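Chapter 4
Storage and Stock Rotation

4.1 Scope of the chapter

Goods held in store lose value in two ways. Some spoil, and some are simply overtaken by newer goods of the same kind. Stock rotation is the set of rules that decides which unit leaves the store first. This chapter deals with rules for dry goods only; chilled goods are treated in Chapter 5.

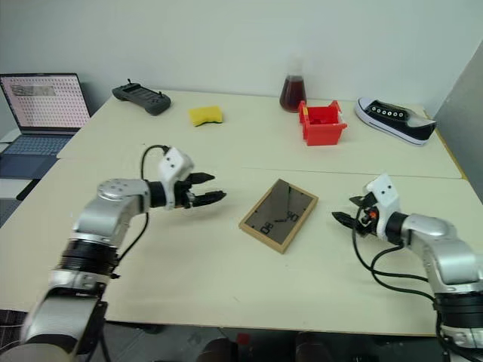 The oldest rule in common use is first in, first out. Each delivery is placed behind the stock already on the shelf, and picking is done from the front. The rule needs no records, but it assumes that goods arrive in order of age. A supplier clearing its own store may send older goods after newer ones, and the shelf order is then wrong from the day of receipt.

4.2 Rotation by expiry date

Under the second rule, first expired, first out, the date on the unit decides its place. Toft (Ásdís Toft, whose notation is used throughout this book) calls the gap between today and that date the remaining life.
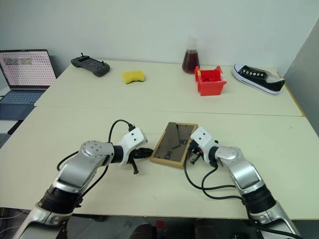 Remaining life should be recorded at receipt and again at each stock check. In the Kirgate accounts, used for the worked problems, 2431 units were received in March and 1354 were issued in the same month. With an opening stock of 470 units and no losses, the closing stock is 1547 units.

4.3 Terms

Lot: a group of units sharing one date.
Face: the front position of a shelf lane.
Dead stock: units with no issue in the review period.

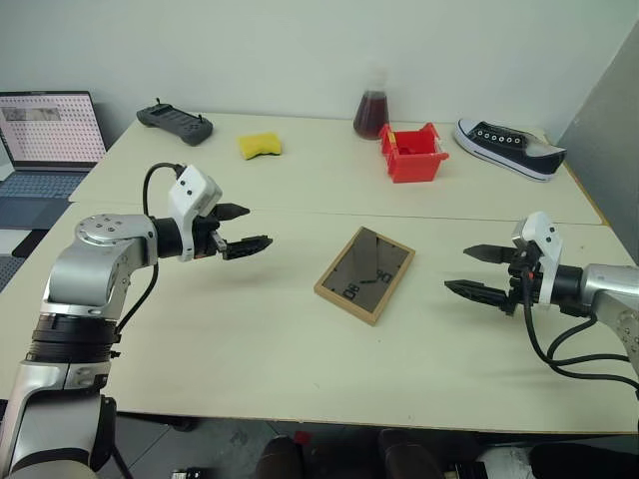
A lot may be split between lanes, but two lots should not share a lane unless the older is at the face. Where lanes are loaded and picked from the same side – as in the Busel layout of Section 4.6 – this means emptying the lane before each refill.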